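Can a state agency withhold inspector general complaint records while the review is still open?

Asked in Public Records and Open Government, posted in March by jelard_desk

I run a small newsletter that covers state contracting. Last fall I filed a request with our state's Department of General Services for the intake log and any written complaints about the Clalon towing contract. The agency confirmed it holds 1,121 pages. It released 19 of them, mostly cover sheets, and withheld the rest under the "pending investigation" exemption. The letter is signed by the records officer, with no index and no page-by-page reasons.
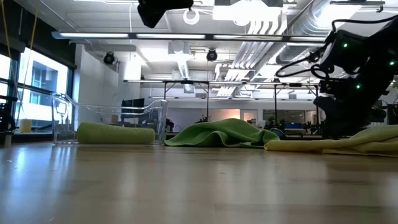
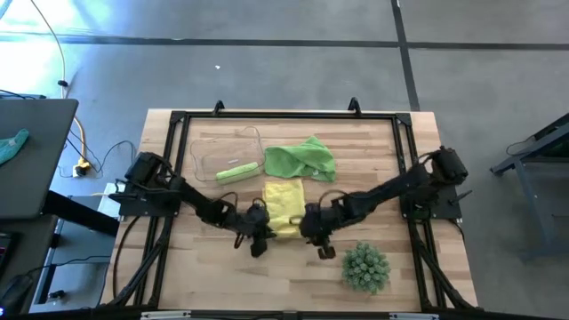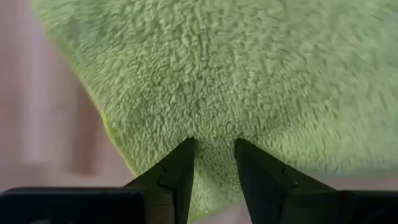

What I need to know

The inspector general's office told me by phone that its review is "in the reporting stage." Interviews are finished. Does the exemption still apply at that point? Also, can the agency claim it for documents that existed before any complaint was filed, such as the original bid scoring? My appeal window closes soon and I would like to cite something better than "this seems wrong."

Wirnine
Two separate matters here.

First, status. In most states the exemption lasts until the review is formally closed, and closing usually means a final report or a written notice of no findings. "Reporting stage" is not a legal term. Ask the inspector general in writing whether the matter is open or closed. A phone statement is hard to use on appeal.

Second, scope. Records made in the ordinary course of business do not normally become investigative records when an investigator copies them. Bid scoring sheets, signed contracts and payment records should be requested again from the procurement office under their own titles, with no mention of the complaint. I would file that request the same day as the appeal. They run on separate clocks.

Also check whether your statute requires a withholding index. Many do, or the appeals body can order one. With that many pages withheld under one sentence, the lack of an index is your strongest argument. Some statutes set an outer limit as well. Ours is 180 days from the opening of the review unless the office certifies an extension – look for similar wording in the section on duration, not in the list of exemptions.

Complainant names will be redacted either way. Say in the appeal that you do not object to that, and it removes one of their reasons for refusing the whole document.

Clalon watcher, north county
They do this every time. Call your state senator, mine got a copy in 2 weeks.

Adeleke
The senator route can work, but a legislator's copy may come with confidentiality terms, so read them before you publish anything from it.

Agree with most of what Wirnine wrote. One correction on the appeal: check whether your deadline runs from the date on the denial letter or the date you received it. Keep the envelope or the email header. If the agency sent a partial release and a denial separately, the later one may control, but do not count on it – file by the earlier date. You can usually add the index argument as a supplement once the appeal has a docket number.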